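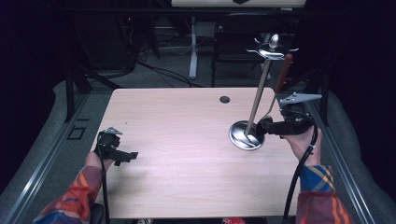

Adjunto 1 – Puesto de trabajo, soporte de utensilios y pinza derecha junto a la base.

Ticket 2783
Producto: Garkeo, módulo de cocina
Asunto: «Colgar utensilio» figura como completado y el utensilio no está colgado
Abierto por: Selim Ertürk
Asignado a: Suleiman Abubakar
Prioridad: media (era alta hasta que alguien de Fleltell preguntó si no podíamos colgarlo a mano)
Estado: abierto

Selim Ertürk, jueves, 9:12
Abro esto porque el informe que mandamos a Kırmızıgül dice que la tarea está resuelta y yo no firmaría tanto. El módulo coge el utensilio por el mango, lo levanta, lo acerca al gancho y lo suelta. Lo que pasa a partir de ahí depende de la gravedad, que no está en nuestro equipo. El registro anota «completado» en cuanto se abren los dedos.
Pasos para reproducirlo:
1. Soporte en la mitad derecha de la mesa, utensilio tumbado al lado.
2. Lanzar la rutina de colgar con los ajustes de fábrica.
3. Esperar el aviso de éxito.
4. Recoger el utensilio del suelo.

Suleiman Abubakar, jueves, 9:40
¿Versión del software? ¿Y habéis calibrado la apertura después de cambiar de mesa?

Selim Ertürk, jueves, 9:47
Compilación 1838. La apertura está calibrada. La mesa es otra, sí, y la rutina no tendría que enterarse: mi madre cuelga el cucharón en cualquier cocina sin recalibrarse.

Suleiman Abubakar, jueves, 10:25
He mirado el registro. Veo dos cosas distintas y prefiero no mezclarlas.
La primera es la base del soporte. Es metal pulido y devuelve reflejos claros y oscuros, y el estimador de profundidad los toma por objetos. En uno de los intentos planificó una trayectoria muy prudente para esquivar un reflejo de la propia pinza.
La segunda es la condición de éxito. Tienes razón, solo comprueba que los dedos se han abierto. Lo escribió alguien con mucha fe.
Prueba esto: cubre la base con un paño mate y repite sin tocar nada más.

Selim Ertürk, jueves, 11:58
Con paño mejora el acercamiento. El enganche sigue igual. Queda además feo pedirle al cliente que vista sus muebles para que el robot no se asuste.

Barış Bozkurt, jueves, 12:10
Me meto porque el ticket de «Limpiar superficie» me lo cerraron como duplicado de este y no lo es. El mío va de que el módulo recorre la mesa, decide que hay suciedad y vuelve a la misma mancha hasta agotar los 1000 ciclos del límite. He pasado un rato mirando la madera desde la pinza, con los dedos abiertos y nada en medio, 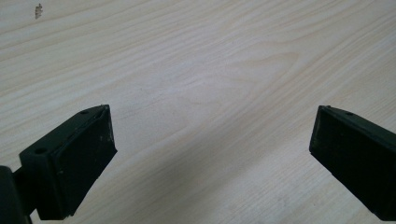

y para el clasificador todo es sospechoso: la veta, la sombra de la parte baja y, sobre todo, una marquita oscura en una esquina. No sé si es un desconchón, un arañazo o una miga. El módulo tampoco, con la diferencia de que yo a la segunda pasada me rindo y me voy a comer.

Suleiman Abubakar, jueves, 12:31
Reabro el tuyo aparte. De momento, baja la sensibilidad a 4 y pon límite de pasadas por zona. La sombra la puedes quitar del cálculo con el filtro de iluminación, que viene desactivado por motivos que ya no recuerda ni Orhun.

Orhun Eren, jueves, 13:05
Los recuerdo. Con el filtro activado dejaba de ver el café derramado.

Barış Bozkurt, jueves, 13:09
O sea, que podemos elegir entre limpiar sombras o no limpiar café.

Orhun Eren, jueves, 13:14
En esta versión, sí.

Selim Ertürk, jueves, 16:20
Vuelvo a lo mío. He cambiado la comprobación: ahora, tras abrir los dedos, la pinza se retira, mira el gancho y solo entonces da la tarea por hecha. Por ahora anota muchos más fallos que antes, y lo considero un avance. En Clundwood no lo van a ver así, de modo que el correo lo escribe Recep.

Suleiman Abubakar, jueves, 16:45
De acuerdo. Cambio el texto del informe de «resuelta» a «en pruebas» y dejo el ticket abierto hasta tener la corrección de reflejos. Pendiente de tu parte: registro completo sin paño, con la comprobación nueva.

Selim Ertürk, jueves, 16:52
Lo lanzo esta tarde. Los cubiertos de la oficina los sigue fregando Barış – sin incidencias conocidas.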